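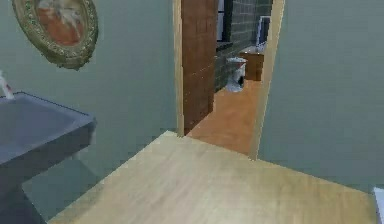 Hanging heavy frames on old plaster - what are people using?
Home & Reno > Walls, Ceilings, Trim

tramgate_lou
Posted 7:42 pm
We've got a 1920s semi with the original plaster and lath on the upstairs walls. I want to hang a few older framed pieces, the heaviest an oval one from my aunt in a Tarnetti frame, which came in at just over 5 kg on the kitchen scale. The last owner used adhesive hooks and every one of them took a disc of paint with it when it came off. One took plaster too.

Stud finder is useless, it beeps at everything. Do I keep hunting for studs or is there an anchor that holds in this stuff? Also the walls are a grey-green I don't have a tin for, so I'd like to keep the patching to a minimum.

dovetail132
Posted 7:58 pm
Toggles. Drill slowly with a masonry bit until you're through the plaster, then switch to a wood bit if you hit lath. Put painter's tape over the spot first. I've had a mirror up on two toggles in the hallway for years.

Pouran Moradi
Posted 8:15 pm
I'd skip toggles for 5 kg. The hole is 12 mm or more and if you change your mind about the height you have a proper repair to do. Picture rail moulding is the old way and it suits the house. Check whether yours was taken down at some point, there is often a line in the paint about a foot below the ceiling.

dovetail132
Posted 8:21 pm
Rail is nice but she'd be buying moulding for a whole room to hang a few frames. Last time I priced it, one bedroom came to $198 before paint.

Pouran Moradi
Posted 8:26 pm
You don't have to do the whole room. One wall is fine. Plenty of houses only ever had it on one or two.

tramgate_lou
Posted 8:40 pm
Went and looked. There is a line in the paint on the long wall in the back bedroom. No rail anywhere in the house though, and nothing in the garage.

Nam-gil Ryu
Posted 9:03 pm
Forget the stud finder and use a strong magnet. Run it over the wall slowly and it will grab the nails holding the lath to the studs. When you get several in a vertical line, that's your stud. Mark it with pencil. Then a 2 inch screw straight in and you're done.

For ovals, don't use a single wire on one hook. They swing every time a door shuts and you'll be straightening it forever. Two D-rings at the same height, two screws, and a felt pad at the bottom.

kettle_on
Posted 9:17 pm
Disagree on the D-rings. Two screws means both have to be dead level, and your studs won't be where the rings are. I use one hook and a bit of museum putty behind the lower edge. Gemard make a white one that peels off clean. The Renaud stuff left a greasy mark on my flat paint.

Nam-gil Ryu
Posted 9:24 pm
Putty on flat paint will mark sooner or later whoever makes it. And you can screw a short piece of wood across two lath strips and hang off that if the studs are in the wrong place.

kettle_on
Posted 9:31 pm
Which is a bigger hole than the toggle we just talked her out of.

dovetail132
Posted 9:33 pm
Thank you.

tramgate_lou
Posted 9:50 pm
The magnet worked! Found two studs in ten minutes, 16 inches apart like the book says. Going to put the oval on one of them with a single hook and try the putty somewhere hidden first. Rail can wait until we paint in December.

Does anyone know how to match a colour without a tin?

Pouran Moradi
Posted 10:06 pm
Cut a loonie-sized chip from behind a switch plate and take it to the paint counter. They scan it. Ask for a sample pot and let it dry overnight before you judge it, greens especially.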